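Shared Laundry Room, Isden Residence
Progress report to the Lundgren Fund
Submitted by the Skiston Housing Office
May 10, 2020

Status at a glance

The room is open to residents and the machines have been in regular use since December. The equipment part of the grant is finished. Two items remain, the floor drain and the printed instructions, and both are covered further down. The pictures show a machine front with its sticker, the control panel beside the drinks shelves, and the dryer with its door open.
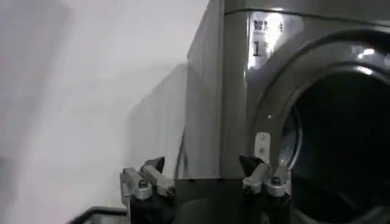
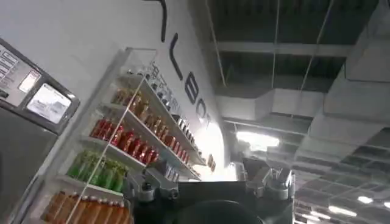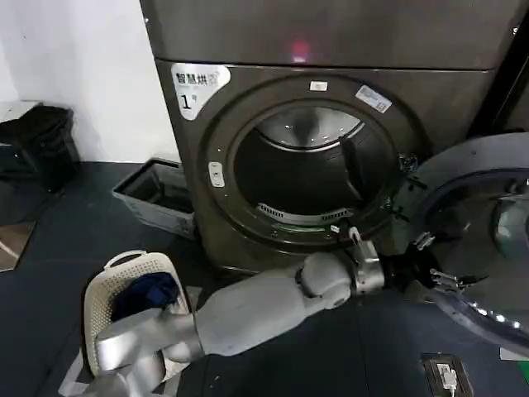

1. Equipment

The old machines were removed at the start of the work and the new ones were set in place along the wall. All are front loading. We chose a dark finish because the white machines in our other building showed every scuff within the first year.

The dryer door is wide and opens to the right. We asked for this at the ordering stage. In the old room the dryer door opened toward the washer, and people had to carry wet laundry around it. Residents can now move a load across without closing one door first.

Drying was the weak point before the project. Residents ran loads twice, and the queue in the evenings was the most common complaint we received. Since the new dryer was connected we have logged 659 drying cycles. Of these, 133 were repeat cycles on the same load. Most of the repeats came from bedding put in as a single bundle. We will add a line about bedding to the instructions.

One service call was needed during the period. The installer, Sokitz, replaced a door seal under warranty, and the machine was out of use until the part arrived. There was no cost to the project.

2. Labels and instructions

Each machine carries a number sticker on the front, and residents use the number when they report a problem. This has made reports much easier to handle. Before, we would get a message that "the dryer" was not heating and have to go down and find out which one.

The machine stickers are in Chinese, as supplied. Many of our residents read Chinese and have had no difficulty. Others have asked for English wording, and we agree that it is needed. The draft English sheet covers:

Choosing a program
Cleaning the lint filter
Loading sheets and blankets
Reporting a fault by machine number
What to do if a cycle stops early

The draft has been read by two residents, who both asked for larger type. The stickers are glossy and the numbers are hard to read when the ceiling light falls on them. The next set will be ordered in a matte finish.

3. Drinks shelves

The shelving for cans and bottles was not in the first plan. It was added after residents said they often stayed in the room through a whole cycle and had nowhere nearby to get a drink. It is a clear acrylic unit with five shelves, fixed to the wall next to the machine with the display screen. Each kind of drink has its own row, so it is easy to tell what needs to be restocked.

Income from the drinks is kept separate from the grant. It pays for restocking, and anything left over goes toward cleaning supplies for the room. We do not expect it to cover more than that.

We have had one problem with the shelves. When they are filled right to the ends, the last bottles are awkward to take out without knocking the ones beside them. The staff member who restocks has been asked to leave a little slack in the bottle rows.

4. Spending

The equipment, delivery and connection costs came in within the amount approved. The acrylic unit was paid for from our own maintenance budget. The unspent balance of the grant is $1000. We ask the Fund's permission to use it for the floor drain and the printing of the instruction sheets. Receipts have been sent separately.

5. Work still to be done

Floor drain. The existing drain is slow, and water stands near it when the floor is mopped. The plumber has inspected it and recommends replacing the trap and a short length of pipe. We are waiting for a written price. The room will have to close while the work is done, and residents will be told in advance.

Instruction sheets. The text needs one more check against the program names on the control panels. After that it will be printed, laminated and put up at eye level.

Lint. The filter is being cleaned by staff each morning. We would like residents to do it after each load, and the sheet will ask them to. Staff will keep up the morning check in any case.

6. Next report

The next report will give the cycle counts for the full period and say whether repeat drying has gone down once the bedding instructions are up. It will also include the final figures for the drain. If the Fund would like the monthly log of faults and repairs before then, we can send it on request.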